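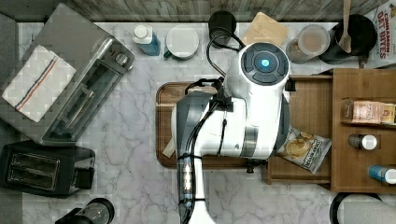 Saturday, evening. I have been in this flat for three weeks now and today I finally gave some thought to the kitchen worktop, because I was tired of moving five things each time I want to cut one onion. It is white marble with soft grey veins, much finer than what I had before, and I am still a little afraid of it. I wiped it twice and put the wooden cutting board in the middle, where the light is best. The toaster oven stays on the left, with the white towel with the blue and the red stripe over its top, and the black toaster is next to it on the same side. I know the towel should hang on a hook. I don't have a hook yet. I must also remember to take it away before I switch on the oven, and I have written this on a small paper inside the cupboard door.

In the morning I went to Pekar for flour and yeast. They had the strong flour which I like, but only in the big bags, so I carried it home and had to rest two times on the stairs. After this I passed by Mirham and bought the hooks, or so I believed. When I opened the packet they were the kind for curtains. So, no hook until next week.

The bread I made from my old notebook: 600 grams of flour, a spoon of salt, a little honey, and water until it feels right. At home we never measured the water and I still cannot write down how much it is. The first dough was too soft and stuck to my fingers up to the wrist. I added flour, then I was worried I had added too much. It rose slowly, the kitchen is cool in the afternoon. I left it under a bowl and read the post.

The electricity letter from Akyol was in the post, with the old meter number 3114 and a sum which I do not understand. I will telephone them on a working day and ask them to speak slowly. I have practised the sentence already: "I would like to ask about my first bill."

The bread came out of the oven a little pale on one side. It is possible that the tray stands too near to the door, or that I was impatient. I ate two slices with butter while it was still warm, which my grandmother always forbade, and it was good, a bit heavy in the middle. Next time I would give it ten minutes more.

For tomorrow: return the hooks, look if the second shelf can be put lower, wash the towel, soak the beans before bed. Also find where I put the lid of the blue pot. I have looked in every box except the one marked "winter", and I don't want to open that one yet.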